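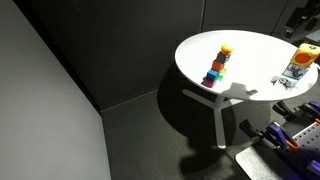

Session 3: Why Piled-Up Things Stay Up

Old Walls and How to Read Them
Course handout, Hernovley evening classes
Tutor: Kaisu Ruotsalainen

Welcome back, and thank you to everyone who brought in photographs of their garden walls. I have enjoyed looking through them more than I can say, and I promise we will get to all of them before the course ends (Valtteri Kokkonen's bulging one gets a whole evening to itself, if he will lend it to us).

In the first two sessions we looked at what walls are made of. We handled some brick, we scratched some mortar, and we learned to tell lime from cement by eye. Now I should like us to think about how a wall does its job, and for that we need a little bit of what an engineer would call statics. Please don't be put off by the word. There is hardly any arithmetic in it, and anyone who has built up toy blocks on a table, each one set down slightly out of line with the one beneath, has met most of the ideas already.

Weight goes down

Every brick or stone in a wall is being pulled towards the ground, and it passes that pull on to whatever it is resting on. The brick under it passes on its own weight as well as the weight it has been given, and so the load grows as you go down. The bottom course carries everything above it, and the ground carries the bottom course. You will see why old builders kept their biggest stones for the foot of the wall. Large stones are also a misery to lift, so it suited everybody.

Stone and brick are very good at being squashed. A decent brick can take far more squashing than an ordinary house will ever ask of it, and this is why you so rarely see a wall in which the bricks themselves have been crushed. What they are poor at is being pulled or bent. A stone lintel over a wide doorway will often have a crack running up from its underside near the middle, where bending has stretched it, and you can find several of these on the walk up from the church if you go slowly and don't mind people looking at you.

The centre of gravity, without tears

We can pretend that all the weight of a thing acts at a single point, which we call its centre of gravity. For a plain, even block this is the very middle. For a whole stack of blocks it is somewhere inside the stack, and if one block is heavier than the rest it draws the point towards itself.

Now imagine a plumb line hung from that point. If the line comes down inside the base, the stack will stand on level, solid ground. If it comes down outside the base, the stack will tip. That is really the whole rule, but you must remember to apply it at every joint and not only at the bottom. Take the top block by itself and ask whether it is safe on the second. Then take the top two together and ask whether they are safe on the third, and carry on like that until you reach the floor. A pile may be perfectly happy at its foot and still lose its top.

It follows that a small lean does no harm in itself. People get very anxious about leaning walls and I do understand it, but a thick, low wall may lean a good deal and have years in it yet, while a thin, tall one needs watching from the moment it leaves the upright. What matters is how far it leans compared with how wide it is.

The middle third

Here we must be a bit more careful. In a real wall, trouble begins some time before the plumb line reaches the outer edge. Suppose a wall is pushed sideways by earth or wind, or by a roof that is spreading. The line of the load moves over towards one face. As long as it stays within the middle third of the thickness, the whole of each joint is still being pressed together. Once it moves outside the middle third, the far side of the joint is no longer being pressed at all, and the joint will try to open. Mortar is weak in tension and lets go easily, rain gets in, frost follows the rain, and the bricks on the near side are left to carry the lot.

You can draw this for yourself. Rule two upright lines for the faces of the wall and divide the space between them into 3 equal strips. The middle strip is where you would like the load to travel. I still do this on the backs of envelopes when I visit a building, and I would warmly encourage you to do the same, as it does more for one's understanding than any amount of listening to me!

Bonding

A single column of blocks has no friends, if I may put it that way. Each block has only the one below to rely on. In a bonded wall every brick sits across a joint, resting on two bricks below and helping to hold down two bricks in the course beneath it, so a weight placed at one spot is shared out sideways as it goes down. Look for the headers too, the bricks laid with their short ends showing, for these run back into the wall and tie the front to the rear. Where there are very few headers, wonder what is keeping the two faces together. It may be an honest modern cavity wall with ties in it. In an old wall it may be very little.

Dry stone walls have their own version of the header, called a through stone, which goes right through from one side to the other. The field wall at Tuvstead has a splendid row of them at knee height, some sticking out so far that generations of children have used them as steps.

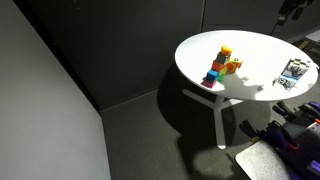 EXERCISES AND HOME READING

None of these will be marked. Do the ones you like the look of and bring your thoughts along next time.

1. Make a pile of books on a table, all the same size if you can manage it. Slide the top one outwards until it is just about to fall, and make a note of how much of it is hanging over. Then slide the top two together over the edge of the third. You will find that the pair cannot go out so far as the single book did. Try to say why, using the rule about the plumb line.

2. Find an old wall near your home and look for the headers. Sketch a small patch of it, 8 courses high, and shade the headers in with a pencil. Does a pattern come out? If you have Flemish bond you will see long and short faces taking turns along each course. If you have English bond you will see whole courses of one and then whole courses of the other.

3. A garden wall is 83 centimetres high and holds back a bank of earth. The owner has noticed that it leans away from the bank and that there is a fine open crack along a bed joint on the earth side, which came to light when she dug out a rose. Draw the wall from the end, mark in the middle third, and show where you think the load is passing through the cracked joint. What would you ask her before giving any opinion? (I should certainly ask where the water goes.)

4. For those who do like a sum. A square pier carries 1,000 kilograms at its top, placed dead centre. The pier itself weighs less than that, though you are not told how much. Without working out any stresses, say which bed joint has the most weight on it, and whether your answer would change if the load were moved towards one side.

Reading. The Lahtinen booklet, chapters two and three, which I handed out in June to those who came to the taster evening. There are spare copies on the shelf by the door. Chapter three has a drawing of the mill chimney at Grorkosov before and after it was straightened, and I would like you to look hard at the saw cuts near the base — we shall be talking about how they were made and why they were put on the side they were.

A word about going out and looking. Please keep well back from any wall that bulges, and never pull at a loose stone to see what happens. Ask before you go on to anybody's land. Most owners are delighted to be asked and will give you tea, and then it is dark before you have drawn anything, so perhaps do the drawing first.

Next session: arches, and what happens when you take the wooden centring away. Bring a soft pencil, some squared paper and, if you have them, a few old bricks you don't mind getting wet.

K.R.
Handout revised 25 Aug 2021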